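Print this page | E-mail this page
Search the guides: Enter keyword Go

Linano Two-Arm Build Guide
Section 8: First Moves in the Simulator

You have two arms bolted up on the bench and you want to see them go. I know the feeling! Run them in the simulator first, though. It's the same control code, and a crash costs you nothing but a restart.

Before you start

Charge the laptop, close the slicer, and unplug the arm power supply at the wall.

CAUTION: The simulator and the real arms share one port setting. If the supply is live and the port is wrong, the real arms will follow the simulated ones.

1. Open the Tilen launcher and load the apartment world.

2. Set the view to "body." You'll be looking out over the robot's own chest, which feels odd for a minute and then feels great.

3. Press Home. Wait for both arms to settle before touching a slider.

4. Raise the left arm, then the right, until both grippers point upward in the view.
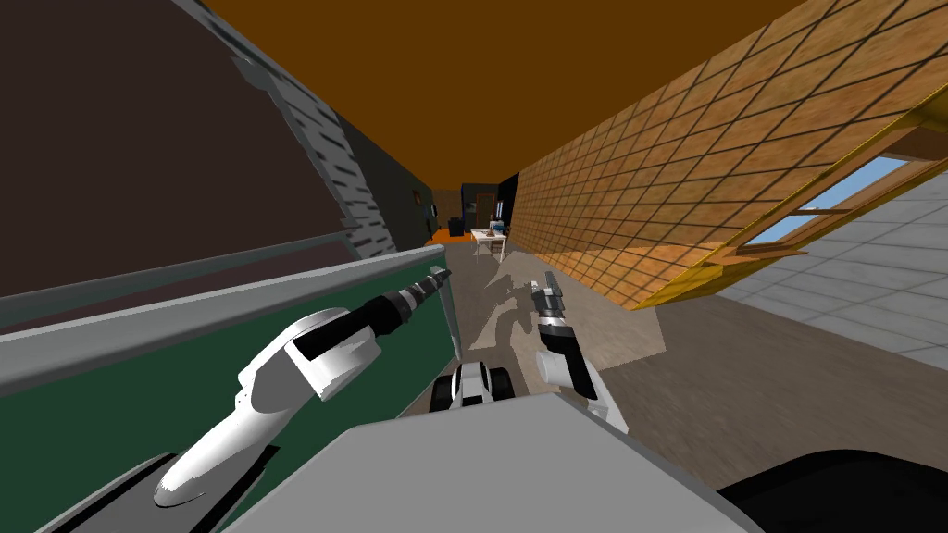
Aurel Iordache adds that on his Clukel board the right arm lagged behind the left until he set both baud rates by hand, so check those before you go hunting through the joint files. Good tip — I lost an evening to the same thing.

5. Open and close each gripper. The two are different models, so each has its own slider range. Don't copy values across.

6. Level the camera with the Tilt slider if the room is leaning. A tilted view doesn't affect the arm math, but it makes steering miserable.

7. Drive forward slowly down the corridor with the arms held still. Stop well before the furniture.

NOTE: Leave the step rate at 1,000. Older laptops may stutter; drop the window size before you drop the rate.

8. Save the pose as "ready" and quit.

If an arm jumps when you press Home, its zero offset is wrong. Go back to Section 2 and redo the joint you changed last. Speed stays under 100 on the slider until both arms home cleanly.

Once they do, plug in the supply, clear the bench, and load "ready" on the real thing. It's a wonderful moment — keep one hand on the stop button.

Last updated September 24, 2018

Related guides
Section 2: Setting Joint Zeros
Section 9: Wiring the Stop Button
Choosing Gripper Fingers, by Floarea Pascu
Open Bench Night at Văduva, November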